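# Comparing two grippers on the same bench, the lazy way

I put this off for most of November, so if you've been putting it off too, you're in good company. 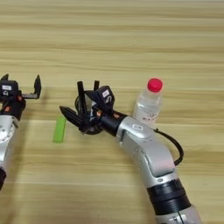

The plan is simple. You pick one small job, you run it with gripper A, you run it with gripper B, and you write everything down before you start having opinions. I was choosing between the Suvel and the Desinis, and I'd already half decided on the Suvel because I liked the software (a terrible reason, I know!).

**Pick a boring object.** I use a small green block. It's got flat sides and it shows up nicely against a pale wooden table. Fancy shapes can wait until later – you want to learn about the fingers first.

**Set both arms up the same way.** Same speed, same approach height, same closing force if your controller lets you set it. Mine runs on Clolargate, which keeps a separate profile for each arm, and I managed to run 229 cycles with the left one still on last month's settings. I threw all of them out. Check both profiles, then check them again.

**Jog to the block by hand first.** Go slow and stop just short of it. Look at where the fingertips are compared with the sides of the block, and watch your cable while you turn the wrist. If the loop pulls tight at any point, give it more slack now.

**Save three poses:** open and waiting, touching, lifted. I name mine after the gripper so I can't load the wrong set.

**Run short batches.** I do a bunch, stop, put the block back at a new angle, and go again. Turning it a little matters a lot more than I expected. My Suvel was perfect with the block square on and pretty grumpy once it sat at a slant.

**Log every miss with a word or two.** "Slipped," "pushed," "closed on air." My full run was 897 picks, and those little notes were way more useful than the final score.

I keep the logs in a Furtună spreadsheet, one row per pick, with a column for the block angle. Sort by that column and the weak spots jump right out.

Next up is a soft object, once I find one that doesn't roll off the table.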